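### 4.3 Unlogged closures

Of 258 runs on the Kerngate bench, 10 ended with the gripper reporting a held object when nothing was between the fingers. The controller reads grip from motor current alone, and worn finger pads raise that current as they press together.

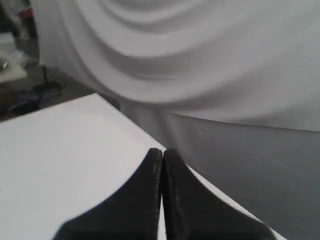

**Gleice Andrade**, lead author, Tulimthorpe Robotics Laboratory

**Figure 3.** Fingers together over the white tabletop, with a thin gap just below the tips.

We first blamed the wrist cable. Swapping it changed nothing – the fault came back within 50 cycles. The more serious matter is what follows a false grip. The arm carries on to its next waypoint at full speed, and in the two-arm keyboard task that waypoint can fall inside the other arm's space.
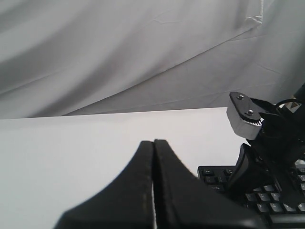 Chenxi Cui, commenting on the June draft, argued that a current threshold would never be safe on its own and that finger width should be checked before any move. We agree. The revised controller stops both arms if width and current don't match. Pad wear is now recorded every 100 cycles, although we haven't yet set a limit for replacement.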